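Review: the Histwood bin-picking starter package, for people who have to sign for it

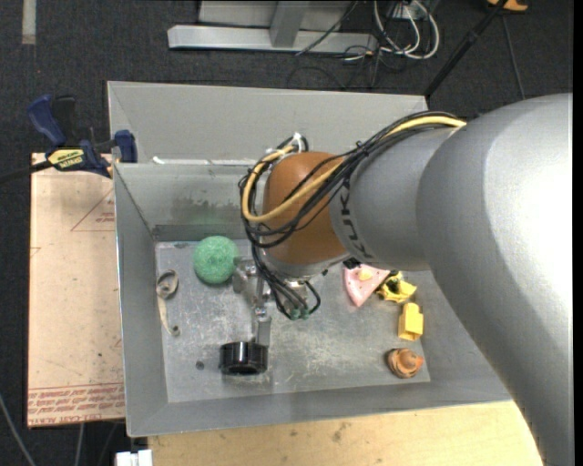
Norkamia, October

The arm is the part everyone photographs, and it's the part I have least to say about. It's a big grey KUKA with an orange-brown wrist. We already had it, so it cost this budget nothing. What I'm reviewing is the stuff Histwood sells you to go around one: gripper, hoses, cable dressing, a metal bin and a support plan with a very handsome cover page.

The gripper first. It has flat metal fingers, sensibly plain, and it will go after a glossy black ring as readily as a kid's building block. Our test load is a green ball, a pink wedge like a slice of something, a coil of strap and a few bright toys. Histwood's own sample kit does the same job for $481, and comes in a foam-lined case you'll use for lunch. Save your money and raid a toy box.

The bin is a grey tray with sloping walls, and the slope is worth having, as things slide back toward the middle where the fingers can get at them. The floor scratches. Ours is a mess of pale scuffs and I've stopped caring, though if your vision system is fussy about shiny metal, put a liner in the quote now. It's a $128 line item in October and a change request by spring.

What the package leaves out is any way of holding the bin down. We have a blue Quick-Grip clamp on one corner and it's the best-value piece of equipment in the building. Budget for 2 and hide them from the woodworkers.

Cables are my one real grumble. The dressing kit gives you a fat black bundle and a yellow line looped over the wrist, and the loop is generous. Generous loops get in front of cameras. Baláž, the other outfit we got a quote from, routes theirs tighter and charges like it. I'd still look at both before ordering, and I'd ask each of them to show you the wrist at full reach – the brochure pose flatters everybody.

Then there's support. Ours came to $587 for the first year, phone only, and the line closes at four on a Wednesday for reasons Histwood's Fusham office has declined to share. Skip it if you have a patient technician. Pay it if you are the patient technician.

Gripper: buy. Bin: buy, with liner. Cable kit: get the other quote first. Sample kit: no.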